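Plellholm Label Motif Records

README, version 2
Last updated: 2019-01-21
Maintainer: Lavanya Raju
Contact for corrections: Jytte Eyvindsson

Overview

The Plellholm Label Motif Records are a set of hand-coded text records on the artwork printed on food and drink packaging. Each record covers one label design and lists the motifs on it: plants, animals, people, buildings, tools, lettering styles and borders. The release holds more than 2,000 records. It contains no scans and no product photos, only coded fields and short free-text notes.

The records were started as an index for a private collection in Plellholm and were later extended with designs seen in stores in Arnstead and Lund. They are meant for people who study commercial illustration, print history or indexing practice. They say nothing about what is inside a package.

Files

records.csv – one row per label design
motifs.csv – one row per motif per design, linked by record_id
terms.csv – the controlled term list, with parent terms and scope notes
changes.txt – corrections since the first release

All files are UTF-8 with Unix line endings. The field separator is a comma, and free-text fields are always quoted. Empty cells mean "not recorded." The value none means a coder looked and found nothing to enter. Please keep the two apart when you compute frequencies.

Main fields

record_id: stable, never reused, not in shelf order
container: bottle, jar, can, carton, bag, other
ground: base color of the label, from a short list
layout: stack, ring, scatter, single, band, panel
motif: term from terms.csv
figure_role: what a human figure is shown doing, if anything
print_note: free text, optional
coder: initials

Term list

There are 96 motif terms. Each has at most one parent, so the list is a shallow tree. Fruit terms go only as deep as a coder can justify from the drawing itself. A green citrus fruit is entered as citrus_green unless the label text names the species, and then the name goes in print_note and not in motif. The first release used lime and unripe_lemon as separate terms, and agreement between coders on those two was poor enough that they were merged.

Layout is coded from the main motif alone. Small supporting figures do not change the layout value, even when they overlap it. A row of leaves under a single pear is still single. Repeated motifs running vertically are stack, and the same motifs running around the container are band.

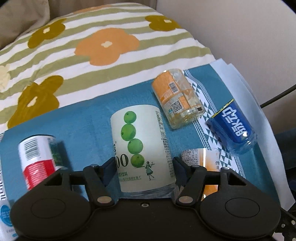
Stack layout on a white ground: green citrus fruits, with a small secondary figure holding a tray.

Human figures get their own row in motifs.csv, with rank set to secondary when the figure is smaller than the main motif. The figure_role field takes a plain verb phrase such as holding tray, picking fruit or standing. Do not enter an occupation unless it is printed on the label. Earlier records used waitress, farmer and monk freely; Signe Brynjólfsdóttir went through these and replaced every one that rested on clothing alone.

Coding procedure

Designs were coded by Evaristo Cuevas and Valdemar Hjaltadóttir, working separately from the physical package. Differences were settled by discussion, and the settled value is the one released. The separate first-pass values were kept for the Arnstead designs only and can be requested by mail. They were not kept for Lund, so agreement cannot be computed for the full set.

Where a design wraps the container, the coder turned it a full rotation before entering anything. Neck labels and cap artwork are out of scope. Back labels are coded only if they carry a drawing, and share the record_id of the front.

Known problems

Bottles are overrepresented. The original collection leaned heavily toward bottled drinks, and the later additions did not correct for it.

The ground field does not handle clear labels well. Most are coded as clear, but a few early records give the color of the contents instead. These are marked G? in print_note.

Star shapes are coded inconsistently. A calyx drawn as a star should be treated as part of the fruit, yet some records have an extra star row. Filter on parent = fruit_part before counting stars.

Dates of issue are missing for nearly all designs. Do not use record_id as a stand-in for age.

Use and citation

The records may be copied and changed for any purpose with credit to the Plellholm Label Motif Records and the version number. Rights in the label artwork stay with its owners. Corrections should quote the record_id, the field and the proposed value. The next set, covering cartons from Ustov, is planned for March and will use the same term list.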